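Dultness Community Help > Automation and robotics > Faults and safety

Gripper holds cloth after protective stop, false "part released" signal

Posted by Toivo Kemppainen
February 2026
Tags: gripper, textiles, protective stop, release check

We run a single arm with a two-finger gripper on a fabric handling cell. It picks a hanging cloth by a gathered portion, lifts it clear and lays it on a folding table. The cell controller is a Plonero, and the program was written by a contractor who has moved on.

The fault is as follows. When the light curtain trips during a lift, the arm stops and the gripper stays closed, which is what I want. After reset the program runs a recovery routine: open, wait, check released, go home. In 11 cases out of 983 cycles the routine reported "part released" and the arm moved off with the cloth still in the fingers. Twice the cloth dragged a tray off the table. On the most recent one an operator had hold of the other end and was pulled forward half a step. She was not hurt. The cell has been locked out since then.

What I have checked so far:
Finger opening at the end of the open command matches the setpoint.
Motor current during opening looks the same on good and bad cycles.
Wait time was 110 ms. Increasing it made no difference that I could measure.
Light curtain and e-stop both test correctly.

The release check is finger position only. Is that the likely cause, or should I be looking at the gripper mechanism? I would like to understand it before I sign the cell back on.

2 answers

Ludmila Procházka
Position only is your cause. Finger position tells you where the fingers are and says nothing about the cloth. With a rigid part the two go together. With fabric they don't.

There are two ways this happens, from what I have seen on a linen line. First, the gathered cloth springs out as the fingers open, so a fold stays against one finger and hangs there by friction. Second, a small tuck of fabric gets into a gap in the linkage, behind the gripping faces. When the fingers open, the linkage closes up on the tuck and holds it. The second kind is worse because opening further grips harder. It would also fit your finding that a longer wait changes nothing.

To separate them, lock out, close on a cloth by hand jog at reduced speed with the guard logic still active, then open and stop. Power off and isolate before anyone reaches in. If the cloth slides off with a light pull, it is friction. If it resists, look at the pivots on both sides for a caught edge.

On the bench I would look at how much material is gathered above the fingers and where the loose tips of it sit. The picture below is from a wrist camera with the grip closed on a plain woven cloth.

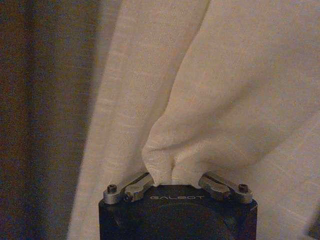 Grip closed on cream-beige cloth. Note the small pointed tip of fabric beside the inner end of the left linkage.

A tip in that position is what I would check for on your cell. It may do nothing at all on most cycles, and a still taken with the grip closed won't tell you which ones.

Fixes, in the order I would do them:
1. Stop treating finger position as proof of release. Add a second check that senses the cloth or its weight. If your arm has a wrist force reading, compare it with the empty value after opening.
2. If the two checks disagree, hold position and call the operator. No automatic retry.
3. Limit speed and force on the first move after any recovery until the check has passed at two heights.
4. Take a smaller gather. Less fabric bunched over the fingers leaves less to go astray.
5. Fit soft covers over the linkage gaps if the gripper maker allows it. Recheck the opening stroke afterwards.

Separately, the operator being within reach of the cloth at reset is its own problem. The reset button should be placed so that whoever presses it can't be holding the work. Your risk assessment needs to be redone for the cloth as well as the arm, as a long piece extends the reach of the machine past the fence line.

Yevhen Nechyporuk
Had similar on a towel job. Cleaned the fingers and it went away for a while, then came back. Lint in the pivots. Try that first, it's cheap.

Comments

Toivo Kemppainen: Did the jog test. Three of the bad ones I could reproduce resisted a light pull, with the edge caught at a pivot. The others slid off. So both kinds. No lint to speak of. I have added the wrist force check and moved the reset button outside the gate.

Ludmila Procházka: Good. Log the force value on every release, including the ones that pass. You will want the spread before you set a final threshold.

Toivo Kemppainen: Logging now. 2,332 test cycles with no operator in the cell, four holds called by the force check, no moves with cloth attached. Still locked out for production until the risk assessment is signed. Covers are on order.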